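Pollinora — Quem somos

A Pollinora presta serviços de calibração e ensaio de instrumentos de medida para a indústria alimentar, farmacêutica e de embalagem. O laboratório principal fica em Stendgate e ocupa 187 metros quadrados, divididos entre metrologia dimensional, massa e temperatura.

A direção técnica cabe a Florencia Arancibia. Édgar Espinoza responde pela qualidade e pela emissão de certificados. A equipa tem 19 pessoas, das quais seis trabalham em regime externo, nas instalações dos clientes.

Âmbito dos serviços

Calibração de balanças até 1000 kg, termómetros, sondas, paquímetros e micrómetros. Os ensaios de temperatura cobrem câmaras climáticas, estufas e arcas de conservação — com mapeamento em carga ou em vazio. Os certificados indicam a incerteza expandida e são conservados em arquivo digital.

Os pedidos são registados no sistema Kestitz, que atribui um número único a cada instrumento. As reclamações devem ser apresentadas por escrito no prazo de 90 dias após a emissão do certificado. A manutenção das balanças de plataforma é subcontratada à Bouchard. Em novembro o laboratório encerra uma semana para verificação dos padrões internos.
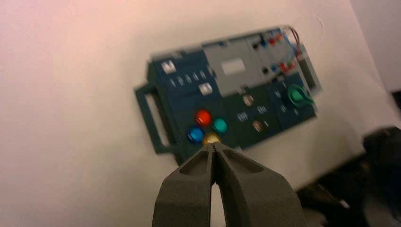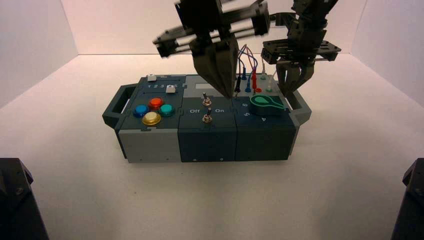

Equipamento com pega lateral, sobre superfície branca.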